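Sorting the small stuff: notes from the odds-and-ends table

The July clear-out at Lolldale got through 26 boxes, and most of them were easy. Books went to the book room, clothes went to the rail, and the broken lamps went to Pekness for parts. The last 2 boxes took longer than all the others put together. They were full of small things from desks, kitchens and toy shelves, and every one of them needed a decision.

Sotiris Xenos set out the rule we used. Each item goes on the table by itself, where it can be looked at from all sides, before it goes into any basket. It's slower than tipping a box into a bin, but last year we tipped, and a set of toy dishes ended up split between Lolldale and the Wullstead shop. The cups were in one place and the saucers in the other until spring.

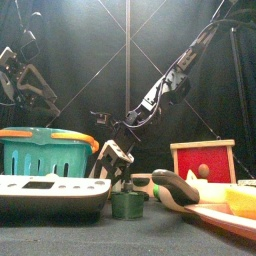
The table with the teal basket, the little green cup and the red-fronted box.

The box with the red front panel and the round wooden knob got the most attention. Ilídio Teixeira wanted it for the children's corner, and Sotiris wanted it priced and on the shelf. It's going to the children's corner for now. The computer mouse with the green stripe goes to the electronics drawer, where it will be tested with the others. The sponge stays with us, as we are always short of sponges.

We had a long talk about what to do with things that belong to no group at all. A small white figurine is a good case. It isn't part of a game and it isn't really an ornament, and people rarely come in looking for one. In the past these went into a mixed bag at 100 cents the bag, and the bags sold well enough. Ilídio would like to go back to that. Sotiris thinks people buy the bag for one thing and bring the rest back to us a month later - he has seen it happen. For the moment anything without a group goes in a basket by the door at Wullstead, and you can put what you like in the tin. 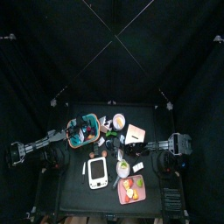 Play food is the other thing we always have too much of. Fruit pieces turn up in nearly every box, usually without the plate or bowl they came with, and we now put them back together as sets whether or not they started out that way. A plate, a bowl and a handful of pieces is enough for a small child. Please don't add real utensils to a set, even blunt ones. Pens and markers should be tried on scrap paper first and go to the stationery tray if they write.

The final count for the clear-out was 2,941 items, which includes the books. Alexiou has lent us shelving for the back wall, so sorted baskets can come up off the floor. Label the short side, please - the long side can't be read once they are on the shelf.

Sorting starts again at 10 in the morning, same room, side entrance.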